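Room and linen staff wanted for the season, Sarkby Guest House, Rimcombe

We are a guest house near the harbour in Rimcombe and we look for two persons who like to make beds well. The work begins in May and goes on until the end of the season. Experience in a hotel is welcome, but it is not a condition. We prefer a person who is patient with cloth.

The biggest part of the work is bed linen. Each morning the used linen is taken off, carried to the store, and the beds are made again with white sheets, white pillowcases and white duvets. Last season we changed 1283 pillowcases in total, so you will understand that we have a method for them. The pillow lies flat on the bed, the open side of the case is held with both hands, and the case is pulled over little by little until the corners are filled.

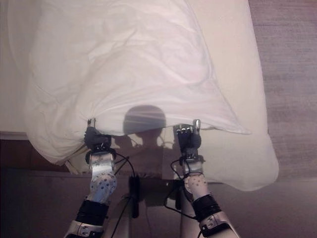 Katia Piras remarked, when she read the draft of this advertisement, that we should mention the corners twice. In her opinion a new colleague learns the sheets in one morning and the pillow corners in one month. She also asks that you do not shake the pillow hard against your knee, which she has seen in other houses.

We agree with her on both matters. In the first week you will work together with a colleague and no one will hurry you. After this you will have your own rooms. We do not use a stopwatch, but the rooms must be ready at three o'clock in the afternoon.

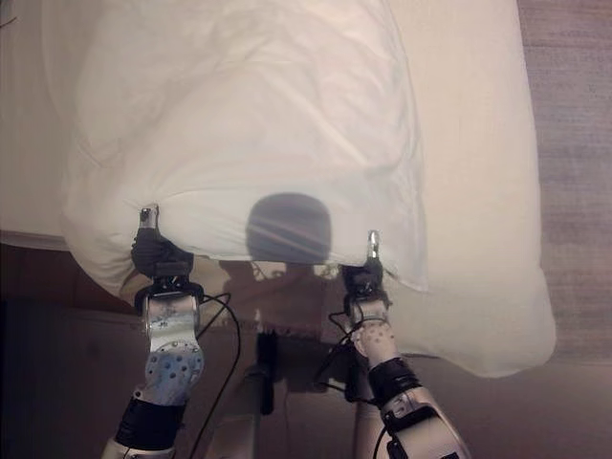

Jin asked whether the pillowcases have to be ironed by the room staff, as this was not clear in our last advertisement. They do not. The ironing is done by Prelus Laundry, and it comes back to us folded. You only check for marks and missing buttons, and you put the damaged pieces in the blue bag.

The duvets need more strength in the arms than the pillows. You must be able to lift a large duvet by its two corners and lay it straight over the bed,

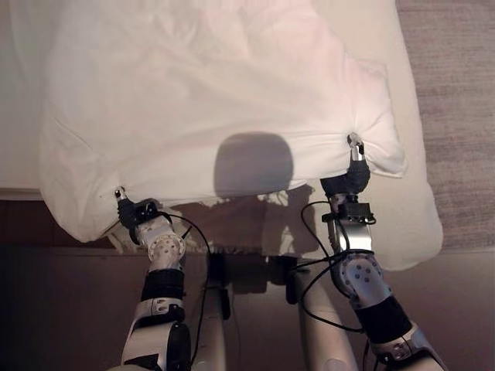
and then smooth it from the middle to the sides, so that it hangs the same on left and right. If you have a problem with your back or shoulders, please tell us before and we will speak about which tasks are possible.

We offer 16 hours per week, in the mornings, with a paid break and a warm lunch. Work shirts are given by us. Shoes you bring yourself, with a soft sole please, for the floors. A small room in the annexe can be rented if you come from far.

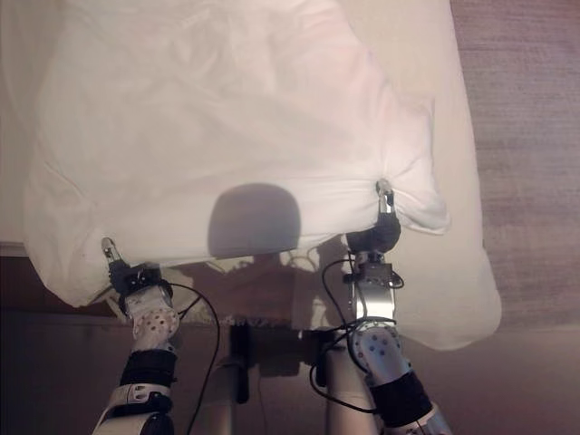

Lifting a pillow by the edge of its case.

To apply, please write a short letter in your own words. Tell us where you have worked, when you can begin, and if you can stay until the end of the season. A photograph is not necessary. We invite every suitable person for a trial morning, which is paid also if we do not continue together. Please write the reference 886 on your letter and address it to the linen office.

Contact: Linen Office, Sarkby Guest House, Rimcombe | © Sarkby Guest House | Back to top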